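The Slow Business of Teaching a Robot to Pick Up a Shoe

At Kestura's lab in Istolton, the working day is measured in grasps. A robot arm reaches into a gray bin, closes on something, lifts, and either holds on or doesn't. A line is added to a log. Then the arm goes back in.

Kestura makes picking software for warehouses. The company wants an arm that can empty a bin of things it has never handled, and it has settled on the least glamorous way of getting there, letting the machine try, over and over, and keeping a record of each try. A good day produces 2000 attempts. On a bad one a cable snags before lunch and the count stalls in the hundreds.

"People ask me when it starts being clever," said Kulsoom Kiani, who runs data collection at the company. "I tell them to come back in April."

The learning system Kiani's team is feeding is called Groltel. It takes in a picture of the bin and a proposed position for the gripper, and returns a score for how likely that grasp is to succeed. When it was first switched on, its scores were close to worthless. The arm went for bare floor, for corners, for the gap between two objects. Those misses were saved along with everything else. A system that has seen only good grasps has no way to tell what a bad one looks like, and Kiani's team keeps roughly equal interest in both.

The objects come out of plastic tubs along one wall. There are 66 in regular use, and they were picked to disagree with each other. Boxes are easy when they lie square and hard when they don't. Cloth folds into the fingers and can be lifted from almost anywhere, which teaches the system bad habits if there is too much of it. Shoes are a subject of their own. An arm can pinch the side, hook the opening or grab the heel, and each of those behaves differently on the way up.
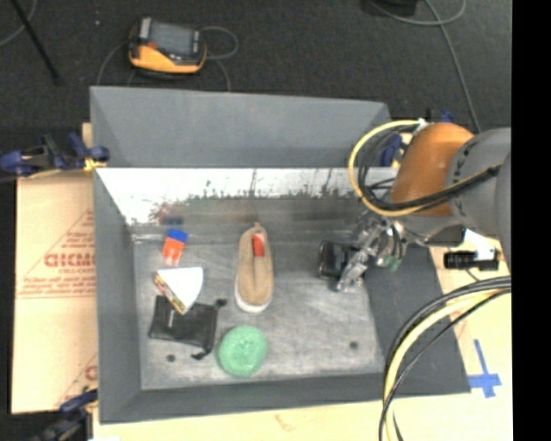

The arm reaches into a bin holding a tan slip-on, a wedge-shaped box, a black pouch and other small items. Blue clamps are fixed around the bin.

Sloping walls help keep things moving. An object dropped near the edge tends to slide back toward the floor of the bin, where the gripper can reach it again. Even so, someone has to step in. Every 20 minutes an operator pauses the arm, shakes up the layout by hand and swaps a few items out. If the same pile sits too long, Groltel learns the pile.

Labeling is mostly automatic. After each attempt the arm lifts clear and the software compares pictures of the bin from before and after. If something is missing, the grasp is marked a success. The method goes wrong in predictable ways. An object that gets nudged out of view can pass for one that was picked up, and a thin item held in the fingers can be overlooked. On Tuesday mornings Kiani pulls a batch of doubtful cases and goes through them herself.

"I throw out more than the software would like," she said. "If I can't tell whether it had hold of the thing, I'm not going to ask Groltel to."

Wear is the other running cost. Finger pads are replaced after 3000 grasps, whether or not they look tired, and the changeover is written into the log – a worn pad slips on things a new one will hold, and the system needs to be trained on attempts that can be compared.

Not everyone in the field thinks this is money well spent. Simulated bins can turn out attempts by the million overnight, with no cables to catch and no pads to change. Kestura uses simulation too, for early training. Kiani said the trouble comes with soft things. A simulated pouch tends to fold more neatly than a real one, and a shoe's fabric gives under the fingers in ways her team has yet to model well.

The first outside test is planned with Cheema, a returns warehouse on the other side of Istolton, where much of what comes through the door is footwear. Kestura will run one arm on one line, and the attempts made there will be added to the log with the rest.

More in Automation
The warehouse that kept its night shift
Why soft packaging still defeats machines
What a gripper costs to run
Istolton's returns business keeps growing

Contact us | Subscribe | Copyright, all rights reserved | Back to top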